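gripper build, garage bench, day whatever. thread bc I keep losing my notes

Printed parts are on the way so I'm stuck in the sim till they show up. Fine by me, the sim doesn't drop things on my foot

Calling the arm Kisow. Two fingers, parallel-ish linkage, one servo. Budget was $116 and I've blown it already, mostly on servo horns that don't fit anything

Spent all arvo on contact pads. First go had the pads way too slick, cube slid straight out every single time. Bumped the friction, then it stuck like glue – also wrong

2 changes that helped: smaller timestep, and closing the fingers slower. Should of done the timestep first

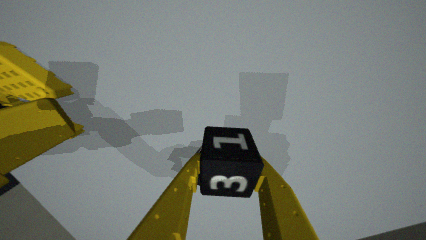 Kisow in the sim, numbered cube between the pads, 1 on top and 3 facing out. Yes it's very yellow

Numbers are on there so I can tell which way it's rotated when I read the logs back. Cheap trick, works a treat

Run 925 is the one I'm keeping. Settings saved in 2 places this time, learned that the hard way in January

Shadows are still blocky, need to turn the shadow map res up. Not tonight, laptop fan is already screaming

Next: the real pads. Got a sheet of silicone offcuts from Neltgate, 8 bucks, going to cut teh first pair with a craft knife and see

If anyone's glued silicone to PETG and had it stay put, tell me what you used – superglue just peels off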